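An afternoon at the Tarness open day

I'd been meaning to go to one of these for ages, and in June I finally got myself on the bus in time for the 4 o'clock tour.

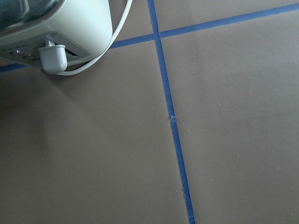

Tarness, if you don't know it, is the old biscuit works behind the station, now let out as workshops and test rooms, and once a year they prop the doors open and let the likes of me wander about. I'd gone mostly for the kitchen things. I'm hopeless with kitchen things, I could look at kettles all day.

Our guide was Kaede Okabe, very quick on her feet, and she had the eight of us up the back stairs before I'd got my coat off. First stop was the small appliance room and I was happy straight away, as there was a pale minty toaster in there, nearly white, with those soft rounded sides that make you want to pat it. The floor was covered in brown paper with blue tape crossing over it, and the toaster sat on top with its white flex curled round beside it. I do like a stubby round lever on a toaster! Mine at home has a flat plastic tab that snapped in half two winters ago and I've been pushing it down with a teaspoon ever since.

I asked Kaede if everything got put through its paces and she said a lever might be pressed 1000 times before they're happy with it. A man at the back (big Dredano fan, he told us so more than once) wanted to know about crumb trays, and we were on crumb trays for quite some time. I didn't mind a bit. He's right that they should slide out from the front.

After that we went down to Gilbert, the shared workshop on the ground floor, where Maxence Guillot mends lamps and radios and anything else people carry in. He had a tea towel over his shoulder and a radio in pieces, and he let us have a go at wiring a plug. I was slow but got there. The woman next to me did hers in no time and then did her husband's as well.

Tea was in the Pasow room at the end, up another lot of stairs, so go easy if your knees are bad. Decent flapjack, weak tea, and a table of seconds for sale where I picked up a milk pan with a scratch on the handle for £4. They only take cash, by the way, and the nearest machine is back at the station.

I missed the glaze room altogether, having dawdled over the plugs, and by the time I found the right corridor they were locking up. My sister wants to come next time, so we'll start with that one and work backwards.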